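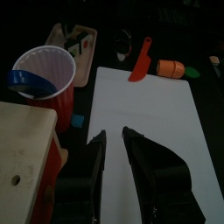
White board on a darker surface, low light.

Naria Tenants Forum > Building Rules > Proposed change to quiet hours

Posted by: R_Doolan (moderator)
2019-11-16
Residents are advised that the management company, Gilchrist, has proposed moving the start of quiet hours from 11 p.m. to 9 p.m. The change would apply to all 442 apartments. Written comments may be left in this thread or handed in at the front office. Please keep replies on the subject of the rule itself.
Raelene Doolan

Posted by: lorente_a
I wish to record my objection. Many residents work late shifts and cannot do laundry or cook before 9 p.m. The present rule was adopted in July after a full comment period, and I have seen no evidence that it has failed.

Posted by: IvetaS
With respect to the previous poster, the office received 66 noise complaints under the present rule, and the notice in the lobby says so. My bedroom shares a wall with the laundry room on the second floor. I support the change as written.

Posted by: lorente_a
The notice does not state at what time of day those complaints were made. A complaint about drilling at noon has no bearing on quiet hours. I request that Gilchrist publish the times.

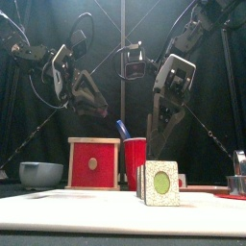

I would also ask that the laundry room be treated as a separate matter. Its hours are posted on its own door and could be shortened without placing a limit on every household in the building.

Posted by: N.Tamihana
I agree on the laundry room. I do not agree that the times are needed. The lease already allows the company to set "reasonable" hours, and 9 p.m. is in my view reasonable for families with young children.

Posted by: IvetaS
A separate rule for the laundry room would resolve my own concern. I would still prefer 10 p.m. to 11 p.m. for the rest of the building.

Posted by: R_Doolan (moderator)
The request for complaint times has been forwarded to Gilchrist. The suggestion of 10 p.m. has been added to the list of comments. This thread remains open.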